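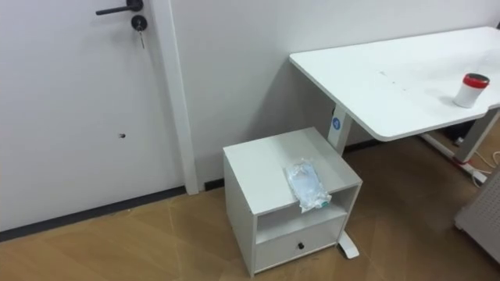 ドアのかぎは、どうして自分のかぎでしか開かないの?

こんにちは! 身のまわりの「あたりまえ」をしらべるのが大好きな、ファテメ・ガセミ(Fatemeh Ghasemi)です。今日は部屋の中をぐるっと見て、ふだん気にもしないものの話をするね。まずはドアから!

白いドアに黒いレバーハンドル、その下に黒くて丸い部分があって、小さな金ぞくのかぎがささっているでしょ。あの丸いところを「シリンダー」っていうんだ。シリンダーは英語で「つつ」のこと。よくある形だと、つつの中に小さなピンが何本もならんでいて、ばねでぎゅっとおされているよ。

かぎのギザギザは、かざりじゃないんだよ。さしこむと、ギザギザの山と谷がピンを一本ずつ持ち上げるの。ぜんぶのピンがちょうどいい高さにそろうと、つつがくるっと回る。一本でも高すぎたり低すぎたりすると、ひっかかって回らない。だから、となりの家のかぎでは開かないんだね。わたしは子どものころ、家じゅうのかぎを紙にのせて、えんぴつで形をなぞったことがあるんだ(母のさいほう箱のかぎまで!)。にているように見えても、重ねるとちゃんとちがっていて、びっくりしたなあ。みんなもおうちの人に聞いてから、やってみてね。

引き出しのつまみは、なぜまん中?

つぎは、かべのそばの小さな白いたな。ベッドの横におくような形で、上はものをのせる台、まん中はとびらのないたな、いちばん下が引き出しになっているよ。引き出しには黒くて丸いつまみが一つだけ、ちょうどまん中についているね。

どうしてはしっこじゃないんだろう? ためしに、自分の引き出しの右はしだけを持って引いてみて。ななめになって、ガタッと止まってしまうことがあるよ。まん中を引くと、右と左に同じくらいの力がかかるから、まっすぐ出てくるんだ。わたしが前に使っていたジャラリ(Jalali)というお店のつくえは、大きな引き出しにつまみが2つあってね、いそいでいるときに片方だけ引いて、よくつっかえさせていたよ。大きな引き出しは、両手でいっしょに引くのがコツ!

それから、ゆかのすぐ上のかべを見てみて。こいはい色の細い板がついているよね。名前は「はばき」。「幅木」と書くよ。そうじの道具やくつの先が当たっても、かべがいたまないように守ってくれるんだ。かべとゆかのさかい目のすきまをかくす役目もあるよ。

白くてやわらかいものの、しわのひみつ

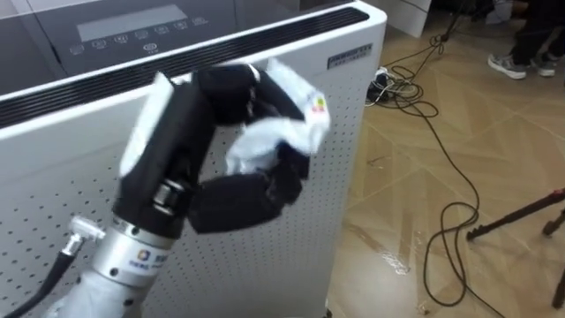

布やティッシュをくしゃっと丸めると、なかなか元のぺたんこにもどらないよね。これは、中にある細い「せんい」のしわざなんだ。せんいというのは、かみの毛よりも細い糸のようなもの。それがたくさんからまったり、おられたりして、布や紙になっているの。指でぎゅっとつかまれた白いもののように、まわりから力がかかると、せんいがまがって、しわや折り目がたくさんできるよ。しわのへこんだところは光がとどきにくいから、同じ白でもうっすら青っぽく見えることもあるんだ。おもしろいでしょ。

布のしわと紙のしわは、ちょっとちがうよ。もめんのハンカチなら、水でしめらせて手でパンパンとのばしてからほすと、かなりきれいになる。水がしみこむと、せんいどうしのくっつきがゆるんで、動きやすくなるからなんだ。ティッシュは水にぬれるとよわくなって、ひっぱるとやぶれやすい。使いかたがちがうから、作りかたもちがうんだね。

おうちでやってみよう

もめんのハンカチを一まいと、ティッシュを一まい用意してね。りょうほうを丸めて、7つ数えるあいだ、ぎゅっとにぎる。手をひらいたら、つくえの上にそっとおいて、形をくらべてみよう。どっちがふわっと広がった? しわは太い? 細い? ノートに絵でかいておくと、あとで見るのが楽しいよ!

なれてきたら、タオルやくつ下でもためしてみて。わたしはくつ下がいちばん好き。丸めてもすぐにもこっと広がって、なんだか生きものみたいなんだもの。

つぎのページは「ゆか板のもようは、どこからくるの?」だよ。木の年りんの話をするから、近くに切りかぶがあったら、先に見ておいてね。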